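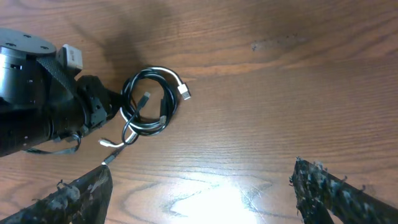
LeidyBedoya
Ten years of "just wipe it down" from the Landden people and I still don't buy that oil finish is low effort. Look at the grain, lovely, sure, but there's a little patch of dark specks toward the upper right and I've tried soap on mine twice. Nothing. Coiled cords sitting on it all day can't help either.

mackay_592
Doubt it's the cords. Looks like a stain to me. Fine steel wool, with the grain.

LeidyBedoya
On a finish with that much shine? You'd get a dull spot the size of a plate.

F. Cusi
Agree with Leidy, skip the steel wool. I did that in January and regretted it – had to redo the whole top.

mackay_592
Then you pressed too hard. Mine came out fine.

F. Cusi
Got a photo of "fine" in daylight?

LeidyBedoya
Trying mineral spirits on the underside first. Not expecting much.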